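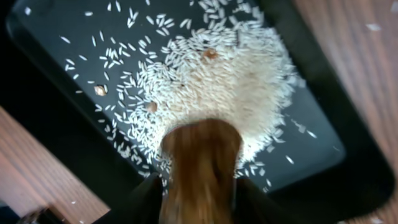

White long-grain rice on a dark tray

Royalty Owners Board > Checks, Stubs and Deductions
Topic: Trenau check on the Fetley unit, what is "FUEL/COMP"?

creekbottom_gal
Posted July 15, 2018

Hi all, long time reader, don't post much. My brother and I own a small piece of minerals under the Fetley unit that came down from our grandmother. It's never made anybody rich but it was steady. Back in the spring my half was $306 one month, which paid my truck insurance and then some. This month I opened the envelope and it was $66. Same well, same decimal, same everything as far as I can tell.

So I got out the stubs and laid them on the kitchen table and there's a new line with a code on it, FUEL/COMP, and it took $56 out of my gas money. The line was never there before Trenau took over from the old operator. Gas price on the stub is down a little too and the oil volume is way down, but that line is what has me hot. I called the owner relations number and got a recording and then a very polite young man who told me it was "a post-production charge per the lease." I asked him which part of the lease and he said he couldn't see my lease from where he was. Well then how does he know??

Does anybody else in Fetley have this line? And can they just start doing it?

dusty_section9
Yep, I've got it too. Mine showed up the same month as yours. I'm in Fetley and also have a sliver over in the Frerichs unit and so far only the Fetley one has it. I figured it was compression. When the old operator had it they were selling into the Aron line at whatever pressure the well made, and the well doesn't make much pressure anymore, so somebody has to put a compressor on it or it can't get into the pipe. I drove by and there's a skid sitting out there running that I don't remember from last year.

Doesn't mean they get to charge you for it. Depends on your paper.

pumper_retired
I'll be the unpopular one. I pumped wells most of my life and I own a few royalty acres too, so I get it from both sides. A compressor isn't free. It burns gas to run (there's your FUEL) and somebody rents it by the month (there's your COMP). If they don't set it, the well loads up with water and dies and then everybody's check is zero. I would rather pay my share of compression than own a piece of a plugged hole.

Also your bigger problem isn't that line. You dropped a lot more than $56. Look at the oil barrels.

creekbottom_gal
I did say the oil was way down! But oil going down is nature and I can't argue with nature. The line is somebody in an office deciding something. I can argue with that.

I do take your point though. I don't want the well to die. I just don't think it ought to be my job to buy them a compressor.

pumper_retired
Fair enough. For what it's worth, you aren't buying it, you're paying your decimal of it. But I hear you.

One more thing on the oil. Did they skip a load? On a small well they might only sell oil when the tank has a full truckload in it. If the truck came on the last day of one month instead of the first day of the next, one check looks great and the one after it looks terrible. I've seen people ready to call a lawyer over a truck schedule. Look up the monthly production on the state site and compare what was made to what was sold.

widow_maker_lease
Everybody here always goes to the production numbers first and I think that's backwards. READ THE LEASE. Go find the royalty clause. If it says you get your fraction of the "gross proceeds" that's one thing. If it says "market value at the well" or "at the mouth of the well" that's another thing and depending on your state you may be stuck. If there's a typed page stapled to the back, an addendum or exhibit, read that first because that's where the good stuff usually is. My dad got one sentence typed on the back of ours saying no deductions of any kind and that one sentence has been worth more than the farm ground some years.

The polite young man can't see your lease because the division order people have it, not owner relations. Ask for division orders.

dusty_section9
Seconding the addendum. My Frerichs lease has one and my Fetley lease doesn't, which may be the whole reason I only see the charge on the one. I never put that together until I read your post – I just thought they hadn't gotten around to Frerichs yet.

creekbottom_gal
Okay now I'm mad at Grandma a little bit, ha. I have a copy of the lease but it's a copy of a copy and the royalty paragraph has a fold right through it. I can read "at the well" and then something and then "provided that" and then it's gray mush. Would the courthouse have a better one?

tallgrass_mins
County clerk, yes, if it was recorded, and it almost always is. Some only record a memorandum of lease, a one-page thing that says a lease exists but doesn't have the terms. If that's all you find, write Trenau and ask them for a copy of the lease they're paying you under. They bought the whole file along with the well. Send it certified. Keep it short and don't accuse anybody of anything in the first letter. Something like:

"I am a royalty owner in the Fetley unit, owner number such and such. Beginning with my most recent check there is a deduction coded FUEL/COMP. Please send me a copy of the lease you are relying on, the provision that permits this deduction, and an explanation of how the amount was calculated."

That's it. Sign it, date it, keep a copy.

I'd disagree with the person above who says production numbers second. Do both. The production lookup is free and takes a few minutes, and if the truck timing explains most of your drop you'll at least know how big a fight you're in.

gasbag_tx
Get a lawyer. These outfits count on little owners rolling over. Trenau did this to folks before and they'll do it till somebody sues.

pumper_retired
Over $56? A lawyer will charge her more than that to open the envelope.

gasbag_tx
It's $56 a month times every owner in the unit times however many years. Isn't that unit over 300 acres? That's a lot of small owners. That's how class actions happen.

tallgrass_mins
You'd need everybody to be on the same kind of lease, and dusty just showed us they aren't, even between two units next to each other. I was in one of those class deals years back. I got a check I could have spent on a hamburger and it took so long I'd forgotten I was in it. I'm not saying never. I'm saying write the letter first.

And can you back up the part about Trenau doing this before? I've had them on another well for a while and their stubs have been clean.

gasbag_tx
Heard it from a guy at the feed store. So okay, take it for what it's worth.

widow_maker_lease
Ha, at least you admit it.

creekbottom_gal, does your brother have the same line on his stub? You two should have identical numbers if your decimals match. If his is different then it's a data entry mess from the changeover and you may get it fixed with a phone call. When our operator changed they had my aunt's interest coded wrong for months.

creekbottom_gal
I called him tonight. He hadn't opened the envelope!! It was in his glove box with the last one. He opened them both while I was on the phone and he has the same line and the same amount to the penny. So not a typo I guess.

I also looked up production like pumper said. I had to try a few times because the site wanted the lease number and not the well name. You were right about the truck, or it sure looks like it. They made close to what they always make and just didn't sell any oil that month. So there ought to be a better check next time and I feel a bit silly about the oil part.

Still writing the letter about the other thing. Thank you tallgrass, I'm going to use yours nearly word for word if that's all right.

tallgrass_mins
Use it all you like.

dusty_section9
I'm going to send one too, they may as well get two from the same unit. Post back if they answer you before they answer me. And ask if that compressor is only for our well, would you? There's a line running off toward the Frerichs side and if it's pushing their gas into the Aron pipe too, I'd like to know how they're splitting up the fuel.

pumper_retired
Now THAT is a good question. Ask for the allocation. If two units are on one machine there should be meters on both and a written split. I'd be more likely to get worked up over that than over the charge itself.

creekbottom_gal
Adding it to the letter now. Post office in the morning.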